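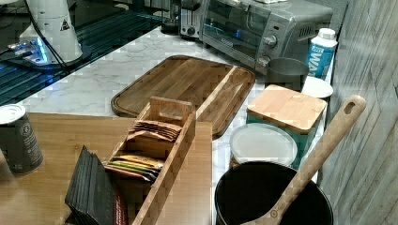

Groltell tea box, long version. Two compartments, raised handle down the middle so you can carry it to the table one-handed. Fits standard wrapped tea packets stood in a stack. Ours has the plain brown and tan ones at the far end and the bright wrappers (yellow, green, red, orange) up near, and you grab what you want without digging. Wipe with a damp cloth, no dishwasher. Restocked in October, still a few left.

Sold alone or with the Pliltell cutting board, see below.

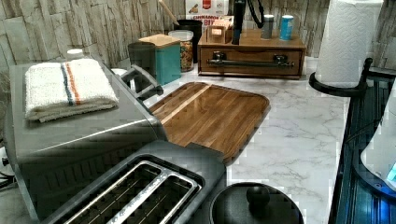 Cunham Kitchen & Table Dept.

Pliltell board. Rounded corners, dark wood with one lighter stripe. Glossy finish, so oil it lightly, 2 or 3 drops on a rag is plenty. Good for bread and fruit. For roasts get the one with the juice groove, it catches alot more than you'd think. Ask for Natnael Sisay if you want the groove cut on the left-handed side.

Canisters sold singly. The square teal with the wood lid is the one people ask for. Lid lifts straight off, dont twist. 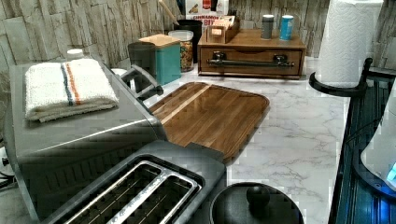 Words: Hạnh Quách, floor team

Striped terry towel, white with a blue stripe and an orange one. Packs of 4. Folds down small, washes fine on warm. Shrinks a little first time, buy with that in mind.

Returns within 5 weeks, tags on. Boards only if unoiled. Phone orders go to Radek Šimko, leave a number.

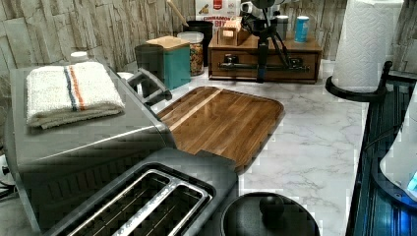
Can the board go in the dishwasher?
Please wash it by hand and stand it on edge to dry, the heat will warp it.

Shipping flat rate in state. Pickup at the side door, ring twice.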